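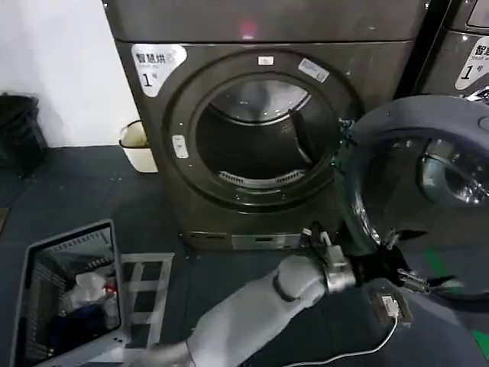 A reader of the first release wrote that the shrinkage figures for cotton looked too high, and asked whether the garments had been measured before their first wash or after it. They were measured before. The baseline column in the first release did not say so, and it has been renamed in this one.

Judine Garment Shrinkage Log

Version: September 2020
Maintained by: the Judine project
Format: CSV, UTF-8, comma-separated, header row included

Summary

Judine is a small table of garment measurements taken before and after washing and tumble drying. It covers 97 garments in everyday use: T-shirts, work shirts, jeans, socks, towels, pillowcases and a few sweaters that the care label said should not be tumble dried. Each garment was measured flat, washed, dried, left to rest overnight and measured again. Most went through six cycles. Some were withdrawn early when a seam failed or the owner wanted the garment back.

The log was put together to answer a plain question: how much of the shrinkage people complain about happens in the first cycle, and how much builds up later. It can also be used for teaching basic statistics with repeated measurements.

Files

garments.csv — one row per garment, with type, fiber content as printed on the label, knit or woven, color group and baseline measurements
cycles.csv — one row per garment per cycle, 16 columns
loads.csv — one row per load, with the heat setting and the load weight
labels.txt — care label text, typed as found, including spelling mistakes
CHANGES.txt — corrections since the first release

The three tables join on garment_id and load_id. A garment_id is never reused, even when a garment was withdrawn.

Main columns in cycles.csv

garment_id: matches garments.csv
load_id: matches loads.csv
cycle: starts at 1 for each garment
length_mm: collar seam to hem for tops, waistband to hem for pants, long edge for towels and pillowcases
width_mm: armpit to armpit for tops, across the waistband for pants, short edge for towels and pillowcases
rest_hours: time between the end of drying and the measurement
twist: side seam has moved toward the front or back, yes or no
pilling: none, light, heavy
note: free text, often empty

Socks have a length but no width. The width cell is left blank for them. Please do not read it as zero.

How the measurements were made

Garments were laid on a table, smoothed by hand without pulling, and measured with a steel rule. Two readings were taken and averaged. If the two readings were far apart, the garment was picked up, shaken out and laid down again. The individual readings are not in this release.

Washing was done warm, with the same unscented powder throughout. No fabric softener was used. Garments were sorted by color only, so a towel may have shared a load with a thin shirt. This is how most people do their laundry, but it makes the heat each garment received harder to compare.

Heat settings are recorded as low, medium or high. We did not measure air temperature inside the drum.
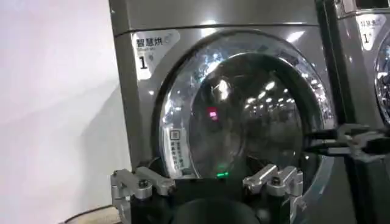
Dryer marked 1, front view.

Sources of garments

The garments came from three places. Brudusari, a secondhand store, gave items that had been priced too low to be worth hanging. Gratier sent unsold shirts and towels, new in their packaging. The rest were bought from the Tsolakis outlet in February, on the last day of a clearance sale, and the sizes are uneven as a result. The source column in garments.csv gives the origin of each item.

Secondhand garments are flagged with prior_wash = yes. Their wash history is unknown. Anyone interested in first-cycle shrinkage should leave them out.

Known problems

Fiber content was copied from the label and was not tested. At least one shirt sold as all cotton behaves like a blend, and we have left it in.

Some early rows have a rest_hours value that was filled in later from memory. They are marked "est" in the note column.

Wool is poorly covered. The sweaters felted in the first or second cycle and were withdrawn, so averages for wool in later cycles rest on very little.

Black garments are overrepresented in the Tsolakis group.

Suggested use

For a first look, plot length against cycle for the knit cotton tops with prior_wash = no. Jeans are better plotted on their own, by leg length. The combined tables are small enough to open in any spreadsheet program. One warning for spreadsheet users: load_id has leading zeros, and they will be dropped unless the column is imported as text.

Reuse

The tables may be copied, changed and shared for any purpose, with credit to the Judine project. The care label text in labels.txt is included for reference and belongs to the manufacturers.

Corrections

Send corrections with the garment_id and the cycle number. The next release is planned to hold nearly 200 garments, with more wool and linen, and with both readings kept in separate columns.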